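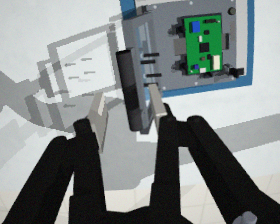

The wrist view in sim, pads open, with the block between them and the board behind.

So I've been promising a post about the board task for weeks now, and this is it, or at least the first half of it. (The second half depends on whether I ever get my plotting script to stop eating the axis labels.)

Quick recap if you missed the November post. I'm trying to find out how much a policy for close-up work at a circuit board gets out of the wrist camera alone. No overhead view, no side view, no object poses slipped in through the back door. The policy gets the picture from the wrist plus the joint readings and the gripper opening, and it has to bring the pads to the tall black block in front of the mounting plate and close on it in a way that would let you lift it. Everything runs in simulation for now. I call the setup Cirkeo, after a typo in a folder name that I got fond of.

I picked this view because it's kind of a pain! The black fingers fill most of the lower half of the image, and the block is black too, so the one thing you really need to find has the same color as the thing that's always in your way. The pads are pale grey, thankfully, and my hunch was that the network would learn to steer by the pads first and worry about the block later. Hold that thought.

The method is pretty plain. I started with 200 scripted demos, where a planner that knows exactly where everything is drives the gripper in, and I cloned those with a smallish network. Then came the part I wanted to test, which I've been calling "backing out" in my notes. You take a demo that ended in a good grasp, start from the end of it, and push the gripper away in a random direction for a bit. Then you play that little escape in reverse and you've got a new approach from somewhere the planner would never have gone. It's very cheap. It also gives you loads of data from the last few centimeters, where the plain clone kept getting lost.

Kalliopi Radulović told me to try it, back when I was whining about the clone hovering next to the target forever. She'd done something similar with drawer handles and said the trick is to keep the escapes short, or the reversed paths start going through things. I ignored that and made them long. They went through things. I had a whole evening of training data with a finger passing happily through the plate, and the policy learned from it, as you'd expect, that plates are a suggestion. So: short escapes, and throw out any with contact along the way. Thank you, Kalliopi, I'll listen next time (I won't).

Now the numbers. I ran 300 test episodes per policy, with the board and its plate tilted and shifted a little differently each time, and the same set of starts for both. The plain clone closed on the block in a bit less than half of them. With backing out it got to over 80 percent. I wasn't expecting a gap like that and spent two days looking for the bug, on the grounds that any result I like is probably a bug. I did find one, in how I reset the gripper opening between episodes, but fixing it moved both policies up by about the same amount, so the gap stayed put.

What still fails is more interesting to me than what works. The most common miss is one pad landing on the top end of the block instead of going down beside it. The top is slightly rounded, and from the wrist you get very little sense of how far past the pads it is, so a small depth error turns into a bump. I tried giving the network a short history of past frames, 7 of them, hoping it would pick up depth from the motion. It helped with the bumps and made the slow approaches worse, and I don't have a good story for why. My best guess is that it started copying its own past motion, which is a known headache with cloning, but I haven't checked properly.

And about that hunch. I painted the pads black in sim and reran everything without retraining, and the scores fell off a cliff, which was what I'd hoped to see. Then I put the pads back and recolored the green board to a dull brown, mostly as a control, and the scores dropped too! Not as hard, but enough to notice. So it's using the board as a landmark, at least a bit, and I'm now wondering how much of my nice result is "find the green thing and go left of it." Randomizing the colors during training is the obvious fix, and it's running right now with the fan going full blast next to my feet.

A few people asked about the code. The messy version is on my machine under the name Nostura, and I'd like to clean it up before anyone sees the config files. The escape generator is the useful part and it's short, so that may go up separately and sooner. It does need a simulator that can save and restore a full state in the middle of an episode.

Next up: the color runs, then a version where the backed-out starts get picked by where the policy is least sure of itself instead of at random. I've got the uncertainty part half written and it's currently sure about everything, including when it's upside down, so give me a while on that one.

Posted December 13, 2025
Filed under: grasping, simulation, Cirkeo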